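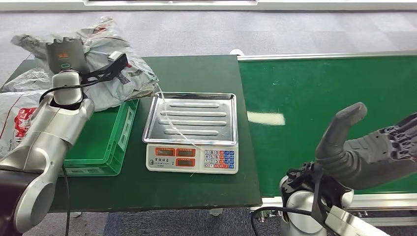
*Figure 11.1 Electronic scale with a metal tray on top, displays dark.*

# Chapter 11: What a Camper Weighs

Ask the owner of a converted van how much it weighs and you will usually get an answer straight away. Ask where the answer came from and things slow down. It was in the brochure, or the seller said so, or it is stamped on a plate under the bonnet. The plate is worth reading, but it does not say what the van weighs. It says what the van is allowed to weigh, and a surprising number of buyers go home with the two mixed up.

This chapter is about the gap between the weight on paper and the weight on the road. Chapter 10 dealt with the conversion itself: the bed, the cupboards, the gas locker and the wiring. You should have read it first, because most of the weight we are looking for was put in there.

## Three words to get straight

**Maximum mass** is the most the vehicle may weigh, with everything and everyone on board. It is set for the vehicle and appears on its plate. Each axle has its own limit as well, and a van can be within its total and still break the law at the back.

**Unladen weight** sounds simple and is not. Different papers use the phrase in different ways. One may leave out the fuel and the driver, another may put both in under a slightly different name. Whenever you see a figure for an "empty" van, your first question should be what was in it at the time.

**Payload** is what is left over for you to use. Take the empty weight away from the maximum mass and there it is. The sum could be done by a child, and that is part of the trouble, as an easy sum gives a false sense that the numbers going into it were sound.

## Where the brochure goes quiet

Throughout this chapter we shall follow one van, the Kesden Joshi, a short high-top camper converted by Muveck at its works in Weltden. The brochure gives an empty weight for the Joshi on the back page, in small type, next to the words "basic specification". Basic specification turns out, on reading further, to mean a van without the awning, the roof rack, the second battery or the towbar. It is hard to find a photograph in the same brochure of a Joshi without at least one of these.

Nothing in this is a lie. The firm has described a van that can be ordered, though you may wonder how often it is. The extras each have a page of their own, with prices and colours, and no weights at all.

When the van in our case study was put on a weighbridge with its extras fitted, it came out 62 kg heavier than the brochure figure. That was before anyone had packed so much as a teaspoon. For a large lorry such a difference would hardly matter. For a small camper, whose payload has to cover the passengers, their food, their bedding and two bicycles on the back doors, it is a passenger.

We should be careful here too. A weighbridge is a machine and has its own margin of error, and the fuel in the tank on the day counts. One ticket from one bridge is much better evidence than a brochure, but it remains one ticket. Students who have just learned to distrust printed figures are apt to believe anything that comes out of a slot.

## Water, and other things that are forgotten

A litre of water weighs a kilogram. Everyone knows this and few people apply it. Fill a 20-litre container and you have added 20 kg, plus the container. Many campers carry a built-in fresh tank several times that size, along with a waste tank that fills as the first one empties. Owners who say they "travel empty" often mean the fresh tank only.

Gas bottles are another weak spot. The number painted or printed on a bottle normally refers to the gas, and the steel around it can weigh as much again or more. Look also at:

- carpets and mats bought after the van was weighed
- tools, jacks, levelling ramps and mains cable
- folding chairs, which are sold as light
- tins
- the dog

Advice in owners' magazines tends to stop at "pack sensibly". You cannot test that advice, so it is of little use to you. A list with weights beside it can be tested, and you will be asked to make one in Section 11.4.

## Why it matters where the weight sits

Suppose the total comes out just under the limit. Is the van safe? The honest reply is that we do not know yet. Bicycles hung behind the rear wheels act as a lever. They press down on the back axle by more than their own weight and take some load off the front, where the steering is done. Moving the same bicycles indoors leaves the total unchanged and the axle readings quite different.

Salespeople sometimes suggest stiffer rear springs as a cure for a van that sags. Springs may well raise the back. They do not by themselves change the number on the plate, and a van that sits level can be every bit as overloaded as it was the day before. Treat any claim that a part "increases payload" with suspicion until you have seen the paperwork that goes with it.

## Before you read on

Find the plate on a van you have permission to look at and copy down its figures exactly as they appear, with their units. Then find the empty weight quoted for the same model in any printed or online source. Write down what the source says was included. If it does not say, write "not stated", and leave the payload blank until you have something better to put in it.

Section 11.1 starts with the plate.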